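PC refurb corner – October update

Quick one this time, sorry, everything's late. Pennington order came in on Monday, 11 desktop towers, all from the same office, all to be stripped, cleaned and checked before they go out to families in December. Stela Matei has the list. If your name's on it and you can't make your evening, tell her NOW please, not on the night.

Covers off first, then a good look before touching any wiring. Cable ties stay on unless they're realy in the way. Note which lead goes to which drive, write it on the sheet.

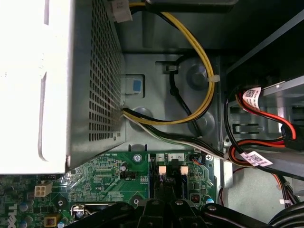
Power supply and drive cables, lid off.

Labels on the cables – leave them be. Traian Moldovan peeled a few last year and we spent an evening guessing. Dust goes out with the soft brush, power supply vents too, and no poking things through the holes. Screws in the tubs, one tub per machine.

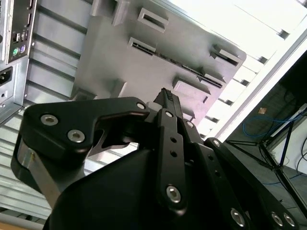 Keyboards and mice are what we're short of now. We need 5 sets, USB if you can, but the older round plugs are still welcome where the machine takes them, as with the case that has the green and purple sockets at the back, next to the USB ones. Drop things at the Clukent Road door, Ovidiu Zamfir is there most afternoons. No printers!! We have enough printers.

Money: 300 pounds left for drives and memory. Younes Benmoussa is getting prices, ask him before buyng anything yourself.

Next session Tuesday, usual time. Bring a mug.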